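Notes on the Tarnis district attendance figures, in order. The return covers 34 schools and was released in August.

1/ The headline number is pupils missing one day in ten or more. Last year: 3022. Target set by the district: 2000.

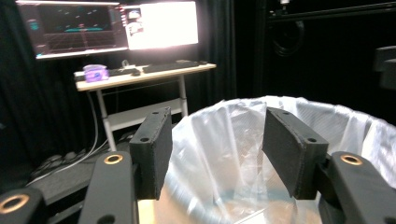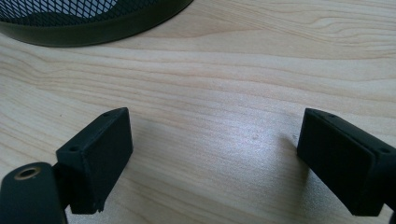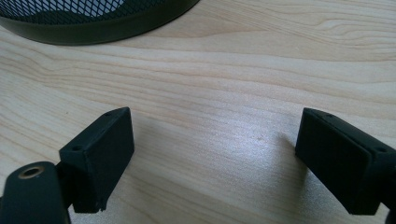
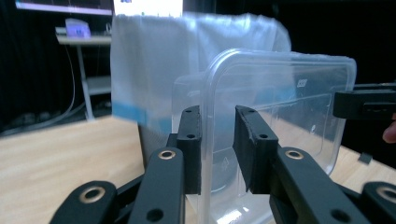 2/ The count uses enrollment on the last day of the spring term. A pupil who moved from Daltura to Stallov midyear appears once, under Stallov, with the full absence record attached. This inflates Stallov.

3/ Late arrivals after 9:30 are coded as a half-day absence in Daltura and as present in Stallov. The two rates should not be compared until that is fixed.

4/ Schools with fewer than 100 pupils are left out of the ranked table but stay in the total. The table therefore does not add up to the headline number. The footnote says so, in small type.

5/ The Xiao method – weighting each absence by grade level – was used for the draft and dropped for the final. No reason is given in the report.

6/ Elementary and high school figures are merged on page one. The split is in the appendix, second tab.

7/ I have asked the district for the half-day codes by school. Will add them to this thread when they arrive.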